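Wednesday, payments app notebook

Payee lookup timing out again on the Grostano sandbox. Marisol reran the batch with 2,000 test accounts and got 16 failures, all on joint accounts. Raised the timeout to 18 seconds, no change.

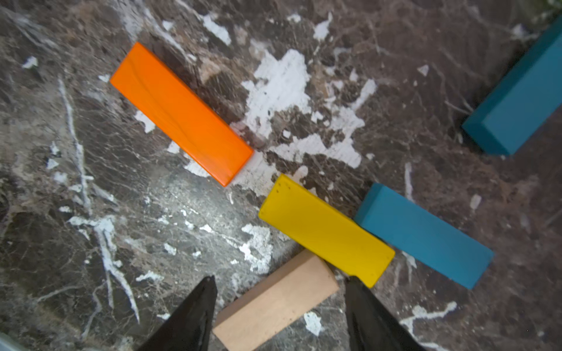 Booker thinks the second holder's name is sent blank. Checked the logs and he's right for the ones I opened. Fix is on Roscoe's branch, not merged.

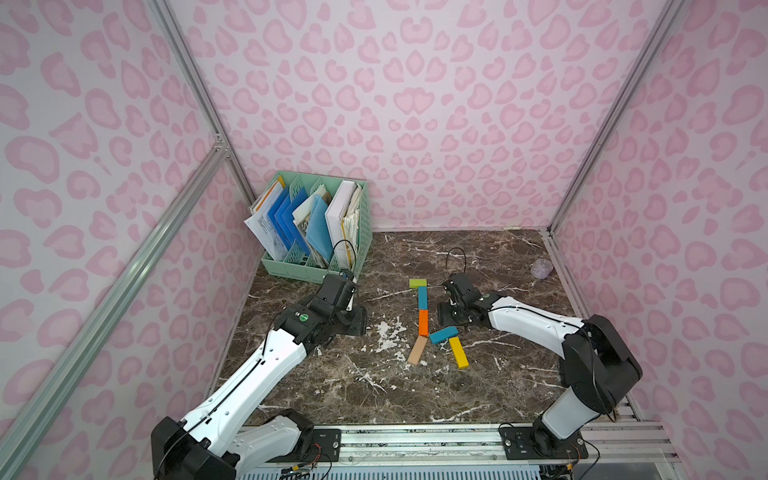 Marble tabletop, desk organiser in back corner.

To do: ask Loretta for new Breltel keys, old ones expire in December. Rerun full set after merge.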